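I bought the Laizer label maker in the last week of a long winter of sorting out my mother's sewing room, and I have now printed so many labels that my sister has asked me to stop. I won't be stopping! It's the first small gadget in years that I reach for without thinking, and I want to tell you why before the novelty wears off (if it does).

## What you get

The box holds the printer, one roll of white tape, a charging cord and a fold-out sheet of instructions with very small type. The printer is a bit bigger than a deck of cards and has a real keyboard on it, which was the whole reason I picked it. The Ondo I had before worked only through a phone app, and every time the app updated I lost my saved labels. I had 40 of them in there once, all the spice jars and most of the thread drawers, and one morning they were gone.

With the Laizer you type, you look at the little screen, you press the green button. Done. It saves your last 7 labels and that's all it saves, so if you want a big library of designs this isn't your machine. I don't want one. I want to write BIAS TAPE - NARROW and have it stick to a drawer.

## The tape

Good tape matters more than the printer, and this is good tape. The backing is split down the middle, so you bend the label and it peels right open. I have short nails and bad thumbs and I can do it every time. Phyllis Fairclough, who runs the Tuesday-that-moves-around quilting circle in Plescombe, borrowed mine for an evening and came back with her own on order, and she's a person who still cuts pattern pieces out of grocery bags.

It sticks to painted wood, glass, tin and most plastic. It doesn't love fabric bins. I tried pressing it down with a warm iron through a cloth and got one corner to hold, and the other three curled up by supper. For fabric I now print the label, stick it to a luggage tag and tie the tag on.

I put a label on the outside of a soup container and ran it through the dishwasher with the regular load until I got tired of checking. The print is still black. One edge has lifted a little, on the side where I'd put it down crooked and pulled it up again, so I blame myself for that one.

A roll prints 300 short labels if you set the margins to narrow. Out of the box they're set to wide, and you waste a good half inch of blank tape on each side. Change it first thing! It's under the wrench symbol, second page, and the sheet of instructions calls it "feed space," so I went right past it twice.

## What I'd change

The keyboard is in alphabetical order. I've typed for a living since I was nineteen and my hands hate it. You do get used to it, but I still stop and hunt for the M.

There's no light behind the screen either. In my pantry, which has one bulb and it's behind you, I end up carrying the thing out to the hall to read what I've typed. And the cutter is a lever you squeeze by hand - fine for a few labels, tiring when you're doing a whole cabinet of buttons.

The battery I have no complaints about. I charged it when it came and again when I started on the garage.

## Where I've used it

The sewing room came first, then the spices, then the fuse box, which had been labeled in pencil by somebody who owned the house before us and seemed to think we had two dining rooms. Verna Tillman next door saw the fuse box and asked me to do hers. I also did the Skukberg shelves in the basement, one label per shelf, and now my husband puts the paint back where it goes.

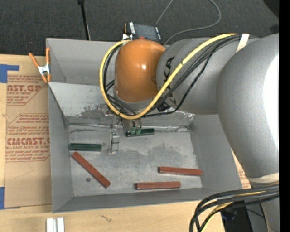
**Filed under: Home & Workshop**

If you're choosing between this and an app printer, think about who else in the house will use it. My husband would never have installed anything on his phone, but he picked this up off the counter and labeled his drill bits by size, all of them, in capital letters. He's started on the extension cords.

I'd buy it again tomorrow, and I'd buy a spare roll at the same time. Clear tape is sold too, and I'm trying that next, on the canning jars in April.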